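The Small Kitchen

Dezső Boros had packed pots for the Szekeres company for so many years that he did not need to look at his hands. A pot came down the line, he put the lid upside down inside it, he put paper between, he closed the box. When the buzzer sounded he went for his coffee, and his fingers continued to fold a little in the air.

In December the manager, who was young and polite, asked him to come upstairs. Dezső took off his gloves on the stairs. He thought it was finished for him, and he was already preparing the sentence for his wife.

"We would like you to teach," said the manager.

"Teach who?"

The manager turned his laptop around. On it was the letter from Tetier, the firm that would bring the arms to the Itdale plant. They needed a person with good hands. The arm would be moved by this person, many times, and from his movements it would learn. The pay was the same as on the line, and he would sit in a chair.

"And the others?" asked Dezső.

"The others stay where they are for now," said the manager. He closed the laptop very gently, as if somebody was sleeping in it.

So Dezső went to teach. He had expected to find the conveyor there, or at least the boxes. But the Tetier people had put up a play kitchen, the kind his granddaughter would have loved, with tiles and a little hood and a microwave where it was always half past one. A girl with a grey sweater explained that the arm must learn pots before it could learn packing. She called each attempt a run. She gave him two handles, and when he closed his fingers, the black fingers closed too.

He was ashamed the first day. A man of his age, and he was cooking in a toy kitchen. He dropped things. He came too low and too fast, and the girl said, "Slower, Mr. Boros, it copies everything." On the bus home he practised being slow.

By the end of the second week he had favourite movements. He liked to go down straight, with the fingers a little open, the way his mother reached into the pickle jar. He learned to wait one breath before he closed them. Nobody had asked for the breath. He put it in every run. 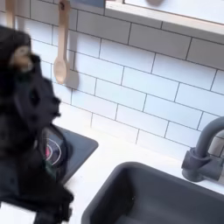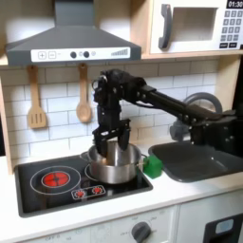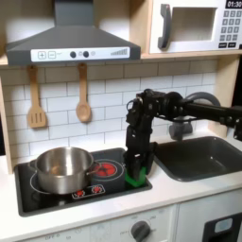 Filed under: Short Fiction

Run 302 was the first one he did not make himself. The girl asked him to take his hands off the handles and put them on his knees. He did it like a schoolboy. The arm stood still for a time, then it went over the counter and down, straight, with the fingers a little open. Before it closed them, it waited.

"There is a delay," said the girl. She frowned at her screen. "Did you see that? It hesitates."

"It is not hesitating," said Dezső. "It is breathing."

She laughed, but kindly, and wrote something down. He wanted to ask her what she wrote. He did not ask, and it bothered him all the way through lunch.

He ate with the line, as he always did. Vera from the labels moved her bag so that he could sit. They used to complain together about the draft from the loading door, but now when he sat down the talk became smaller. Somebody asked him how was the kitchen. Somebody else asked if the arm already got a locker.

"It can't even put the green block on the stove every time," he said.

"But it will," said Vera.

He cut his apple in 2 and gave her half. She took it. She had 50 months until her pension, and she knew the number every morning, the way other people know the weather.

"Are you teaching it the paper?" she asked. "Between the lid and the pot?"

"Not yet."

"Don't teach it the paper well," she said, and then she looked at her apple and was sorry, he could see it. She was a person who did everything well. She straightened labels on boxes that were not hers.

That afternoon he tried to be bad. He held the handles loosely and let the fingers come in crooked. The arm leaned over the little stove like a drunk man looking for his keys. He did it for one run, then for another, and his neck became hot. On the third his hands corrected themselves without him. They went down straight. They took their breath. He could no more do it badly than he could write his name badly.

The girl put a mark beside the two crooked runs. "We can delete these," she said. "Everybody gets tired."

"Yes," he said. "I am tired."

The arms went onto the line at the end of winter, in the bay where the old Vuteck printer used to stand. The manager made a speech. There was cake, with the colour of the company on it, and the colour stayed on everyone's teeth. Vera was moved to returns, in the other building, and the draft there was worse. She telephoned to tell him so. They talked for a long time about the draft.

Dezső was given a stool next to the first arm. His work was to press the button if something fell. Most mornings nothing fell. The pots came down, the lids went in upside down, the paper went between. He had taught it the paper in run 718, and he had taught it properly.

One morning the manager came with a visitor, and they stood with their hands behind their backs. The visitor looked at his watch and then at the arm. He asked why it stopped each time over the pot. It was less than a second, but over a year this was a lot of pots.

"It's in the training," said the manager. "They tell us they can take it out."

Dezső had his hand on the stool, near the button. The arm went down over the next pot, and he found that he was holding his own breath, and that the two of them let go at the same time.

"When?" he asked.

The manager turned. I think he had forgotten that the stool had a man on it.

"Sorry, Dezső?"

"When will they take it out?"

"Oh," said the manager. "It's only an update. You won't have to do anything."

The next pot was already coming.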